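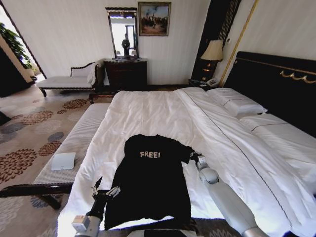 How to fold a T-shirt on a bed

A bed works fine as a folding table if you flatten the cover first. A soft surface moves under your hands, so go a little slower than you would on a counter. This method is for plain short-sleeved shirts. Allow about 2 minutes for the first one.

What you need: one T-shirt and a clear patch of bed wider than the shirt with its sleeves out.

1. Pull the duvet toward the corners until the big creases are gone.

2. Lay the shirt down with the collar toward the pillows and the hem toward you. Printed side up is easier for lining things up.

3. Take each sleeve by its end and draw it straight out to the side. Then smooth the body with a flat hand, from the collar down.

4. Turn the shirt over, keeping the sleeves out. Fold one side in to the middle of the back and lay the sleeve down along the fold. Do the same on the other side.

5. Bring the hem up to just below the collar. Fold once more for a drawer, or in thirds for a suitcase.

6. Flip it over. The print should be on top – if it sits off center, open the last two folds and move the sides.

If the duvet won't stay flat, push it to the middle of the bed and work on the bare sheet beside it. Sheets have less give, and dark shirts are easy to see against white ones. Keep finished shirts well away from the duvet so they don't slide under it.
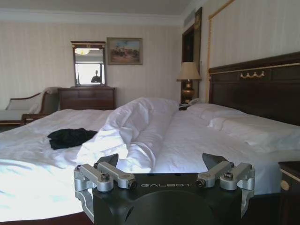

Huiling Peng wrote in that the sheet works better for her every time, and that she skips step 1 completely. She also folds in thirds for the drawer and stands the shirts on edge, with the prints facing up.

Long sleeves need one extra fold at the elbow. Do that at step 4, before the second side comes in.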